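Worn patch on timber dining table – sand the whole top or just fix the spot?

Posted in Furniture and Finishes

wattlebird_jen

Hi all, first time posting, though I've been reading along for ages while we slowly do up the house.

We bought a table from a fellow out past Zureck for 125 dollars, and the legs are rock solid, but the finish on one side of the top has gone dull and pale. You can feel the difference if you run your hand from the good side to the bad. It isn't sticky and it isn't gouged, it just looks tired. My neighbour reckons I should sand the lot back to bare wood and start again. My mum reckons a rub with oil will bring it up. I can't say what the original finish was, and the seller had no idea either – he'd had it in the garage under a tarp.

I have a little orbital sander, a few sheets of paper and not a great deal of patience. It'll be used for everyday meals and the kids' homework, so it doesn't need to look like a showroom. Which way would you go? Oh, and if it matters, we're having people over on Thursday week, so I can be without a table for a few days but not a month.

Benedikt Schnyder

Hello Jen, and welcome. Lovely to see someone keeping an old table going!

Before you do anything else, find out whether it's solid timber or veneer. Get down underneath with a torch and look at the edge and the underside. If the grain on top carries over the edge and down into the end of the board, you likely have solid timber and can sand with a fairly easy mind. If there's a thin line along the edge, or the grain underneath doesn't match at all, treat it as veneer and leave the orbital sander in the cupboard. I went through the veneer on my aunt's sideboard when I was younger and more confident, and there's no bringing that back.

Next, test the finish. Pick a hidden corner and dab on a bit of methylated spirits with a cotton bud. If it goes soft and tacky, you've got shellac, and you can often revive shellac without stripping it. If nothing happens it's more likely a varnish or lacquer, and oil won't get through what's left of it. Your mum is right if the finish has worn away completely, and not so right if it has only gone dull.

For a patch that's dull but still sealed, I'd wash the whole top with warm water and a drop of dish soap, let it dry overnight, then give it a light hand rub with the finest paper you have, going with the grain. Wipe off the dust and put on two thin coats of wipe-on varnish across the full top. Doing only the patch nearly always leaves a ring where the new coat stops. I've used the Drolano satin and been happy with it, though any decent one should do.

Mine has the same trouble on the right half:
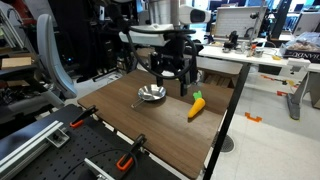 The brown wood-grain top with its pale rubbed area, frying pan and toy carrot on it.

Leave it a few days before you put anything heavy or hot down, and use placemats for the first while. You should be fine for your guests if you start this weekend.

mossy_kettle

Just sand it. 200 grit, orbital on low, then oil. Did ours in an afternoon and it came up beautiful.

wattlebird_jen

Thank you both! Had a look underneath with the torch and there is a thin line along the edge, so the sander is staying put (sorry Mossy). The metho did nothing at all on the corner. Off to the hardware shop in the morning for the wipe-on stuff – will let you know how I go.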